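Skukus News, 9 December 2020
From the handheld gripper program
Pinched thumb at the Kadevitz site, and what we changed

We had one minor injury and one equipment fault in the household objects work this season, and both came from the same part. This item covers what happened, what we found when we took the tools apart, and what everyone who collects with a handheld gripper needs to do from now on.

Lesia Tkachuk was partway through an afternoon of small-object grasps when the jaws of her gripper snapped shut during a release. Her thumb was resting on one of the linkage arms, inside the opening, and the arm closed on it. The skin broke and the nail bruised. She put the tool down, washed the cut and called Aurelio Palacios, who runs the equipment desk. She was back at work after 2 days.

Aurelio had the gripper shipped to the Lolldale workshop the same week. He and Ihor Maksymiv found that one of the pivot pins had backed partway out of its seat. With the pin in that position the link could tilt slightly under load, hang up, and then let go all at once. The person holding the tool feels this as a sticky spot near the end of the opening travel. Lesia said afterward that she had felt it for most of that session and had been squeezing harder to get past it.
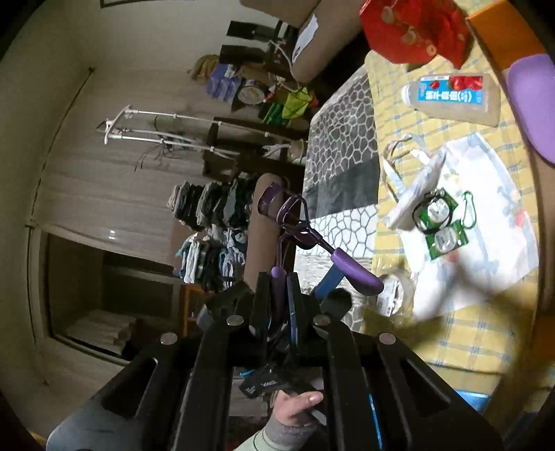

The fault also spoiled data. When a link hangs up, the two fingertips stop moving evenly, and the recorded jaw width no longer matches the real one. Halyna Hutsuliak went back through the Kadevitz recordings and flagged 554 grasps where the width trace shows a flat spot followed by a jump. Most of them are thin or hard items such as pens, clips, combs and eyelash curlers, where people tend to close firmly and hold. Soft items show it much less. The flagged grasps have been pulled from the training set. We don't plan to repair them in software. Some will be collected again in the new year, starting with the grooming items, which were thin on coverage to begin with.

Ihor checked the rest of the grippers from the same build. One more had a pin that could be turned by hand. It had not hurt anybody, but the person using it had written "stiff" in the session notes back in June, and the note was never passed on to the equipment desk. That one is on us. Session notes were being read for data problems only. Halyna now reads them for tool problems as well and forwards anything mechanical to Aurelio the same day.

As for the cause, the pins were supposed to be fitted with thread locker and left to cure overnight. The Thorlacius assembly sheet lists the step, but on a page that was left out of the copy in our workshop binder. Ihor has replaced the binder copy and has redone every pin on every tool in that build. Grippers that have been through this carry a dab of white paint on the underside of the base. If yours doesn't have one, stop using it and send it in. We will cover the shipping.

Changes for collectors

Before each session, open and close the jaws slowly ten times with nothing in them. The motion should feel the same all the way through. Look at the pins from the side. They should all sit flush, and none should turn under a fingertip.

Keep your fingers on the grip and out of the linkage. If your hand is small enough that your thumb reaches the arms, ask Aurelio for the shorter grip. He has several on the shelf.

If the jaws catch during a grasp, set the object down, stop recording and do the slow check again. If it catches a second time, the session is over and you will be paid for the full booking. Please don't oil it or tighten anything yourself.

For objects that have their own hinge or spring, such as scissors, tongs, curlers and clothespins, hold one handle only unless the task card says otherwise. Pressing both handles together puts a much higher load on the links, and we would like to see how the refitted tools hold up before we go back to those tasks. The two-handle cards are on hold until further notice.

Miroslava Tkachuk is putting together a short video of the slow check. It runs 90 seconds and will be linked from the booking page when it is ready. Until then, the printed card in the lid of each case has the same steps.

Report any cut or pinch, however small, to the equipment desk before you put the tool away. Tool problems go to Aurelio, and questions about flagged recordings go to Halyna.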